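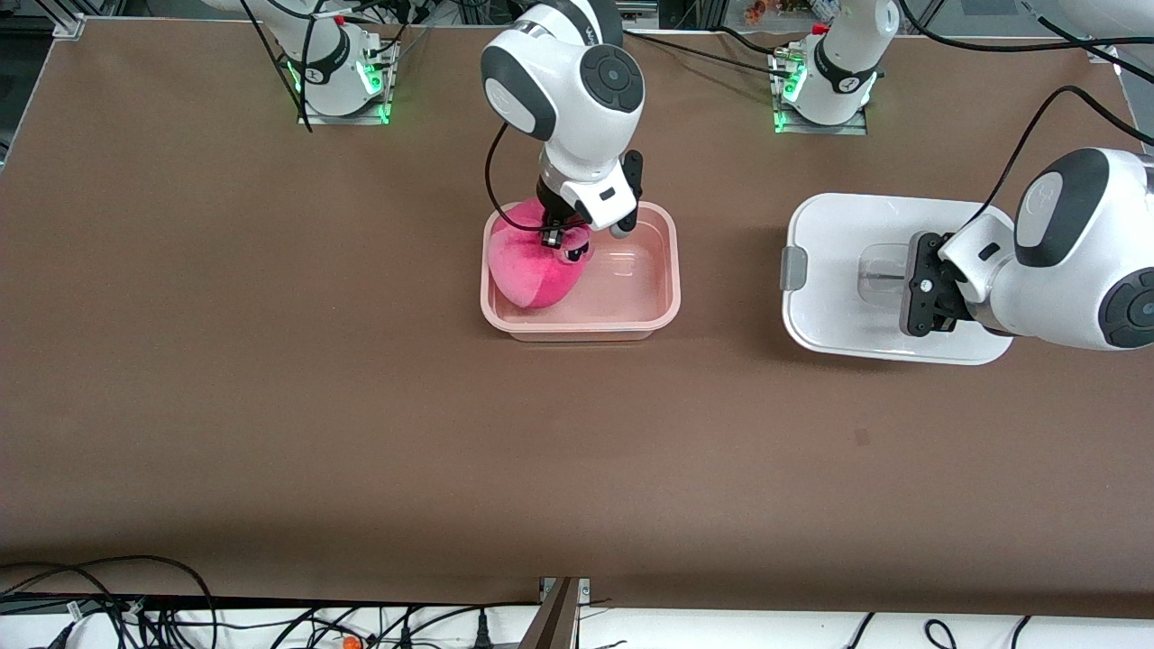 Plush toy in the pink tray, with the white tray to its right.

Soft toy returns: the two-tray method

Osora Toy Library, Begay Road branch

The March stock check listed 603 soft toys across the Begay Road and Kekton branches. Both branches now use the same procedure for returned plush. It replaces the single-bin arrangement, under which checked and unchecked toys could end up in one pile by the middle of a busy session. The notes below are for anyone working at the returns table.

Trays

Each station has two shallow trays of different colors. At Begay Road these are pink and white. The pink tray is for toys that have come back and have not been inspected. The white tray is for toys that have passed. Kekton has a different color pair, and the labels on its shelf show which is which. Do not swap trays between branches.

Shallow trays were selected over the old deep tubs. A toy at the bottom of a tub is easily missed, and small pieces such as a detached eye or a length of thread are hard to find there. A raised rim is enough to keep these on the tray. Leave a gap between the two trays on the table so that nothing is set down across both rims.

Inspection

Place one toy at a time in the pink tray. Larger sets, such as hand puppets, are split and inspected piece by piece.

Start with the main seam. Follow it along its full length with a thumb, applying light pressure from both sides. A sound seam stays closed. If filling or backing fabric shows between the stitches, the toy goes to repair. On long-pile plush the seam can be covered, so part the pile along the line before judging it. Dark seams on bright fabric are easy to follow. Seams in a matching color take longer and should be checked under the table lamp.

Next, check the eyes and other small features. Embroidered details need only a look for loose ends. For plastic details, grip the edge and pull firmly, then turn. Any movement at the base is a failure, even if the part stays on. Glued details are not accepted in the under-threes section and should have been removed at intake; report any that turn up.

Then compress the whole toy and release it. It should recover its shape evenly. Hard lumps usually mean that the filling has clumped in the wash. These can often be worked apart by hand, and the toy does not need to go to repair for that alone.

Last, check the care label. If the label is missing, look up the toy by catalog number and write the wash code on a new tag. Where no code is on record, use the cold cycle and a mesh bag.

Placing and recording

A toy that passes goes into the white tray with its tag facing up. A toy that fails goes directly into a paper bag with a repair slip, and the bag goes under the table. It should not go back in the pink tray. Enter the result on the returns sheet before picking up the next item.

The white tray is full at 8 small toys or a single layer of larger ones. Do not stack. When it is full, carry the contents to the wash basket and empty the tray completely before starting again.

Cleaning the trays

Wipe both trays with warm soapy water at the end of each session and dry them with a clean cloth. Pay attention to the corners and the inside of the rim, where lint collects. Dye transfer from strongly colored plush may leave a mark on pale plastic. It can be treated with a paste of baking soda left on for five minutes, then rinsed. Avoid scouring pads, as scratches hold dirt.

Supplies

The branches handled more than 2,000 soft toy returns in the last full year, and blank tags are running low at Kekton. A new box has been ordered through Edska Supply. Until it arrives, Kekton may draw on the Begay Road stock, which is in the second drawer under the returns table. Repair slips are in the same drawer. Thread for the repair basket is needed in black, navy and dark red; partly used spools are fine and can be left at either desk.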